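Allodwood handheld gripper kit, anybody using it for floor pickup?
Forum: Data collection hardware
Started May 2018

tilefloor_tess wrote:
Hello all, and sorry in advance for the length, I do go on. We've been looking at the Allodwood two-hand kit for our home tasks project and I would love to hear from people who have lived with one. It's the pair of handheld grippers with the marker cubes on top, plus the head camera and the cables. The quote came to $4,000 for the full set with spare fingertips, and that's a big bite for a group our size. Our tasks are mostly tidying, meaning toys off the floor, towels onto a rail, bottles back on a shelf. The sales page shows tabletop work and not much else, so my question is how it behaves when you're bending down to the ground all day.

gantrygus wrote:
Welcome, Tess! We've had ours since April and I'm fond of it, with a few grumbles. The grip is comfortable, the jaws open nice and wide, and my people were picking things up cleanly after one morning of practice. Floor work is where you start to notice the weight on your wrist. I'd plan on swapping wearers every 33 minutes (yes, we timed it, we have a kitchen timer shaped like a hen) and letting folks sit down in between.

The cables are my main grumble. They hang from the grips and they find your shoes. We ended up clipping ours to a belt loop and up the back of the shirt, and it's been a lot better.

mopbucket88 wrote:
I'll be the sour one, sorry. We sent ours back. Tracking was lovely over a table and then got jumpy in a bathroom with polished tile and strong ceiling lights. My guess is that the reflections confuse it. Support at Allodwood answered quickly and kindly, but what they said came down to "use a rug," and a rug rather spoils a bathroom task.

We went with the Dreter set after that. Heavier and uglier, and it hasn't given us a bit of trouble on shiny floors.

gantrygus wrote:
That surprises me a little, mop. We've got gloss tile in one of our rooms and I haven't seen the jumps you mention. Were you on the old firmware? There was an update that changed the exposure on the head camera, and I remember ours being noticeably calmer afterward. I'm not saying you imagined it! Just that it may be a different machine from the one you sent back.

mopbucket88 wrote:
Could be. We were on whatever it shipped with. I still think a kit at that price ought to work out of the box, but I'll grant you we didn't wait around for a fix.

slowhands_pdx wrote:
Hajji resells the same kit and will rent it by the week, so Tess, you could try it in your own rooms before spending the whole amount. We rented for 3 weeks and they took it back without any fuss over a scuffed fingertip. The carrying case they send is terrible, bring your own towels to pad it.

On the comparison, I've used both and I disagree that Dreter is the safe choice. It tracks fine, but the jaws are stiff and I had people complaining about their thumbs by lunch. For small round things on the floor I'd take the Allodwood jaws every time. You can come in from above with them open and you don't have to squat so low.

tilefloor_tess wrote:
You are all so generous, thank you. I took the rental suggestion and we've had a kit here for a few days, so let me report back properly. Our test room is the bathroom showroom downstairs, all gray marble-look tile and as shiny as a skating rink, so mop's warning was very much on my mind. Today was the little green ball next to the tub, over and over. 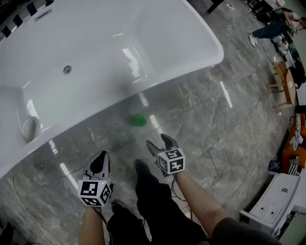
What we found so far

Wearers: 7 people have had a turn, tall and short. The shorter ones were happiest. Our tallest fellow had to bend a good deal and asked for a break early.

Tracking: a couple of wobbles when the cubes were close to the side of the tub, otherwise steady. I'd call it somewhere between gus's experience and mop's.

Cables: gus is right, they go everywhere. Belt clips are on order from Rusico.

Verdict: leaning toward buying, but I want to try the towels first.

mopbucket88 wrote:
Fair report. If the wobbles are only near the tub I could live with that. Please do the towels and tell us, soft stuff was my other complaint and I'd like to know if they've changed the fingertips.

slowhands_pdx wrote:
Ask Hajji for the softer tips when you extend the rental, Tess. They didn't charge us for them.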